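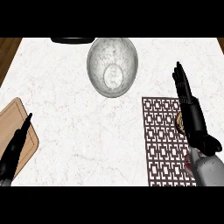
Wutora, the engine builder and race preparation firm, has confirmed that it will enter a two-car team in the Gallunik Hillclimb Series for the first time. The team will run under the name Wutora Pelupessy, following a supply agreement with the suspension maker Pelupessy. Guests at the announcement were received in the firm's new hospitality area, where a long white marble countertop with faint grey and reddish veining will serve as the meeting point for drivers, engineers and customers on test days. The entry was accepted by the series organisers on 29/04/2021.

Reading time: 2 minutes

Both cars are rear-wheel-drive coupés built at the company's workshop in Grotaswood. The first has been in use as a development car and has completed 39 timed runs on private courses. The second was built from a bare shell and shares its gearbox, brakes and rear axle with the first, so that spares can be carried for both in a single transporter.

Each car is powered by a straight-six engine of 2928 cc, assembled in-house and fitted with a single turbocharger. The engine has been set further back in the chassis than in the road car, which required a new bulkhead and a shortened propshaft. Pelupessy will supply adjustable dampers and springs made to the team's own rates, and will send an engineer to each round.

Magdolna Simon, Managing Director of Wutora, said: "We have prepared cars for customers for many years, and they have taken them up the hills with a good deal of success. Entering under our own name is a different undertaking. We have budgeted for two full seasons and we intend to complete both."

The driving line-up consists of Maeve Moriarty and Tibor Major. Ms Moriarty joins from circuit racing, where she has competed in saloon and endurance classes. Mr Major has driven in the Gallunik series as a private entrant and carried out most of the early testing of the development car. Viktória Major has been appointed Team Manager and will be responsible for entries, logistics and contact with the organisers.

Ottó Tóth, Chief Engineer, said: "A hillclimb engine has to give its power at once, from cold tyres and a standing start. We gave up some top-end output to get a cleaner response lower down. The drivers asked for it, and the times from testing support them. There is still work to do on the second car's cooling, and we expect to fit a larger radiator before the opening round."

The Grotaswood site has been extended to house the team. The new building provides two preparation bays, a room for engine assembly and a parts store. Customer work will continue in the existing workshop, and current bookings are not affected. The company employs more than 80 people.

Wutora will offer a customer version of the car at the end of the season. Orders are expected to open in December, with the specification and price to be published beforehand. Owners of existing Wutora-prepared cars will be able to buy the revised inlet manifold and rear subframe as separate items.

Press enquiries should be addressed to Viktória Major at the Wutora office in Grotaswood.

Filed under: Motorsport News, Hillclimb & Sprint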